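Research > Home Reception > Papers > Section 4

4. Effects of Antenna Position on Indoor Television Reception

4.1 Homes and method

The survey covered 134 homes in Podudholm and Garkton, all served by the Drivuria transmitter. Each home was visited in November by an installer from Radebe, who recorded signal strength and error rate at the main television outlet. Readings were taken on every available channel group, first with the existing equipment and then with a test antenna on a mast of fixed height. Homes with a shared rooftop system were left out, as the installer had no access to the amplifier.

Readings at the outlet were lower than those at the antenna in every home where both could be measured. The loss was greatest where an older cable ran through the attic and down an inside wall. Splitters added to it, and in 28 homes the household did not know that a splitter had been fitted.
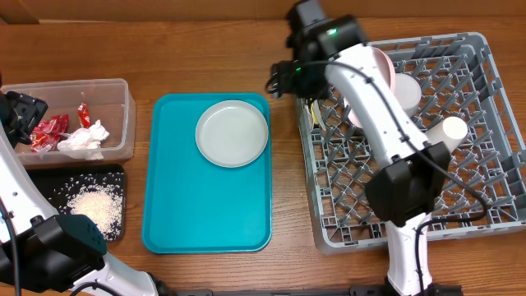
Figure 2.

Rooftop antennas gave steady results in both towns. Attic antennas did well in Podudholm, where most homes have a clear path to the transmitter, but lost much of the upper channel group in Garkton. The hill to the east of the town is the likely cause - the weakest readings all came from streets directly behind it.

4.2 Amplifiers

An amplifier placed close to the antenna lowered the error rate in most of the weak-signal homes. The same unit placed behind the television gave little benefit, as it raised the noise picked up along the cable together with the signal. In five homes the amplifier was itself the fault, and the picture returned to normal once it was removed. These homes were close to the transmitter and had no need of one.

We therefore suggest that cable and connectors be checked before any amplifier is sold or fitted. The effect of wet weather on older connectors was not tested and is left to Section 6.

Comments

Oratile Visser
Was the cable length recorded for each home? I could not find it in the tables.

Xolani Steyn
I live on the east side of Garkton and the upper channels drop out most evenings, so this matches what we get. Would a taller mast help?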